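Cludlow Kitchen Words
A collection of household recipes and the words people use for them

README, last tidied in September

Hello, and thank you for taking an interest in this little collection. It began as a folder of recipes that Citlali Figueroa typed up from her grandmother's notebooks, and it has grown a good deal since then, mostly through people sending in their own family notebooks and cookery cards once they heard we were happy to read bad handwriting. There are now 1010 recipes in the main file and 2694 entries in the word list that goes with it, and we hope both will be of use to anybody who likes to cook, or who studies the way people write about cooking, or who simply wants to know what their neighbour means by "a scant teacup".

What you will find in the folder

recipes.csv holds the recipes themselves, one to a row. words.csv holds the word list. households.csv gives a few details for each of the households that contributed, with a number in place of the family name. There is also a notes folder, which is a bit of a jumble, I'm afraid, and contains letters, corrections and a long argument between Isauro Salinas and me over whether a bun is a bread or a cake (unresolved, and filed under B).

The columns in recipes.csv

id is a plain number and never changes, even when a recipe is withdrawn, so there are gaps. title is what the writer called the dish. Where there was no title we used the first line, which is why one soup is called "Take the good pan". text is the recipe as written, spelling and all. tidy_text is our own reading of it, with abbreviations opened out and the measures made clear where we could manage it. household points to households.csv. decade is when the recipe was written down, so far as the family could tell us, and it is blank where they couldn't. course is one of starter, main, pudding, bake, preserve, drink or other.

The columns in words.csv

word, meaning, first_recipe and comment. The comment column is where you will find the nicest things in the whole collection, to my mind. Macario Tapia wrote most of the comments on bread and pastry, and he has a gift for explaining what dough should feel like to somebody who has never touched any.

How the recipes were typed up

Each page was typed by one person and read back by another, out loud if the two of them could get into the same room. Cirilo Quintero did the lion's share of the typing on an elderly Asus laptop with a sticky letter E, and although we have gone over his pages several times you may still meet the odd "beat th eggs". Please do tell us when you find one. We kept the writers' own mistakes, but we have no wish to add to them.

Where a word couldn't be read we put [unclear] in its place, and where we could make a fair guess we put the guess in square brackets with a question mark. Crossings out are kept between double slashes in the text column and dropped from tidy_text. Notes in the margin come at the end of the recipe, after the word MARGIN, and some of them are longer than the recipe they belong to – one marmalade runs on for a page and a half about a wet summer and the price of sugar.
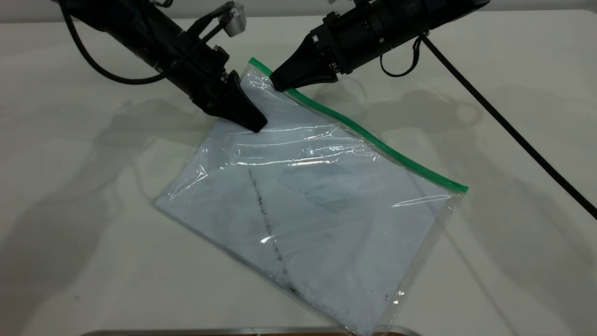 Can I cook straight from the tidy_text column?
Most of the time you can, but read the whole recipe through first and keep an eye on oven heats and jar times, as we have copied these as they were written and have not tested them.

On that last point I would like to be quite firm, in a friendly way. The preserves are here as a record of what people did in their own kitchens, and some of them are not what you would be advised to do today. If you want to bottle beans or put up fruit for the winter, please use a modern, tested recipe for the method and enjoy ours for the company.

Measures

These gave us more trouble than everything else put together. A cup might be a teacup, a breakfast cup or a particular blue cup that the family no longer has. We settled on leaving the word alone in tidy_text unless the household could tell us what they meant, in which case the amount in grams or millilitres follows in brackets. Ounces and pounds have been left as they are, without conversion. Spoons are level unless the writer says heaped, and "a knob" is whatever you think it is.

Languages

Nearly all of the collection is in English. A smaller part, 393 recipes, came to us in Spanish, most of them through Eustaquio Rosales, whose aunts in Mendoza kept every scrap of paper they ever wrote on, bless them. Those have the Spanish in the text column and an English version in tidy_text. Eustaquio did the English himself and would be glad to hear from anyone who knows a better word for a dish than the one he chose.

What is missing

There is a great deal of baking and not much else. People write down cakes and keep their stews in their heads, so please don't take the numbers as a picture of what anyone ate on an ordinary evening. The older decades are thin too, and nearly everything before the war comes from two households. We also turned away recipes that had plainly been copied out of a printed book or off the back of a packet, though a few will have slipped past us.

Using and sharing

You may use the collection for study, teaching or your own supper, and you may pass it on so long as this README goes with it. Please don't print the recipes for sale without writing to us, as several families gave us theirs on that understanding. If somebody asks for a recipe to be taken out, we take it out of the next version and leave its id empty.

The search page is run on a small program called Plistotico, which Cirilo wrote over one winter. It shows up to 1000 results at a time and ignores accents, so "pure" will find "puré" and a good many other things besides.

Sending us something

We are always pleased to have more, especially soups, suppers and anything savoury. A clear photograph of the page will do, or you can type it out yourself, but please keep the wording just as it stands. Tell us who wrote it, if you know, and whether you'd like it listed under a household number you already have. Replies can be slow in September, when half of us are up to our elbows in plums.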